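Breakfast Shift Proofreader, Clerkix

Clerkix publishes the Totatus parts catalog, a document of 1,436 pages that is read closely by people looking for one specific hinge. We need a proofreader from November. Hours are 5 a.m. to 9 a.m., when the phones are quiet and so, we hope, are you.

The pay is modest. Toast is included, and the bread is better than it has to be.
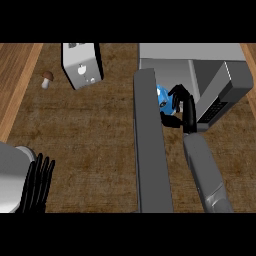
Siwan Parri would like applicants to know that the early start is fine by the second week and that the first week is not discussed. She also asks that we mention the hyphens. There are a great many hyphens.

You should be able to tell an en dash from a minus sign without calling anyone over. Experience with tables helps. Strong feelings about commas are welcome, provided you can put them in the margin and move on. Your trial will be 14 pages of the fasteners section, paid, with 2 deliberate errors and however many we made by ourselves.

We break at seven, and it is the custom to talk about anything except fasteners. 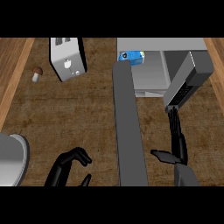
How to apply

Write to Trefor Owen by Friday noon. One page, please, and no cover letter describing your passion for detail. Trefor will find the typo in it and he will be unbearable until lunch. Interviews are with Jae-hoon Won, who starts on time.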